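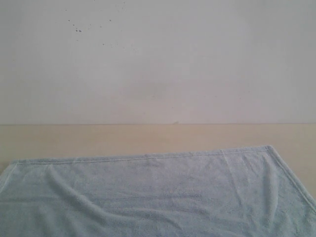 Trevance Robotics Laboratory
Careers and Participation

Teleoperation Demonstrators, Household Textiles (2 positions)

Location: Priduldale campus, Minard Building
Reports to: Siv Boström, Head of Demonstration Programs
Start: November
Hours: 35 per week, day shift

About the position

The Trevance Robotics Laboratory invites applications for two full-time demonstrators to join its Household Textiles project. The project studies how two-armed robots can learn to handle towels, blankets, sheets and clothing from examples given by people. Demonstrators operate the robot arms by remote control and carry out each task from beginning to end, so that the recorded motion may be used in training.

The positions are for a fixed term, with the possibility of extension subject to funding. Both are based on site. Remote work is not available for this role.

Cloth handling is the main subject of the coming work period. It requires patience and a steady hand. A towel does not keep its shape once it is lifted, and the operator must judge the tension between the two grippers from the way the fabric hangs. A typical exercise begins with the cloth lying on the table. The operator takes it by the two upper corners, raises it, brings the hem level and lays it down for the first fold.
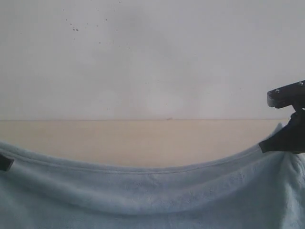 Duties

Demonstrators will:

Perform assigned tasks with the leader arms according to the written protocol for each task.

Arrange the cloth between attempts in the starting positions listed in the protocol, including creased and angled positions.

Label each attempt as complete, partial or failed, and enter a short note where a grip slipped or a corner was missed.

Repeat a task at an even pace over a full session. The current protocol calls for 127 accepted demonstrations per fabric type.

Report wear on gripper fingers, loose screws and calibration drift to the hardware lead, Ilari Toivonen.

Attend the weekly review, at which selected recordings are discussed with the learning group led by Yi-an Ha.

Qualifications

Required:

High school diploma or equivalent.

Good hand coordination and the ability to work with both hands at the same time.

Normal or corrected-to-normal vision.

Ability to remain seated or standing at a control station for up to one hour before a break.

Clear written English, sufficient for session notes.

Preferred:

Experience in laundry, tailoring, sewing, upholstery or hotel housekeeping.

Experience with remotely operated equipment of any kind.

No background in programming or engineering is expected. Applicants who have never used a robot are encouraged to apply and will be considered on equal terms.

Training

New staff complete an introductory course before recording any material for the project. The course covers safe operation, emergency stop procedure, basic grasping and the standard folds. Trainees begin with small, stiff fabrics and move on to larger and softer ones as their skill allows. Each trainee is assigned an experienced operator for the length of the course. Training hours are paid at the full rate.

Part-time participants

The Laboratory is also seeking adult participants for the related Kontogiannis Study, which compares first-time operators with trained staff. Participants attend one session lasting half a day, beginning at 9:00 a.m. or 1:00 p.m., and receive a payment of $185 on completion. A participant may withdraw at any time and will be paid for the time attended. Recordings consist of robot motion and views of the work table. The face and voice of the participant are not recorded. Current employees of the Laboratory and members of their households are not eligible.

How to apply

Applicants for the demonstrator positions should submit a resume and a letter of no more than one page describing any work done with the hands, whether paid or unpaid. References are requested only from those invited to a practical trial. The trial takes place at a control station in the Minard Building and includes a short period of instruction before any task is attempted.

Persons interested in the Kontogiannis Study need only state their name, age and preferred session time.

Materials may be delivered to the reception desk of the Minard Building or sent through the applications page, marked for the attention of Liv Engström, Personnel Office. Questions about the duties of the position may be directed to Bendik Forsberg, Senior Demonstrator.

Applicants who need an adjustment to the control station, including seat height, arm support or left-handed controls, are asked to state this in their letter so that the station can be prepared before the trial.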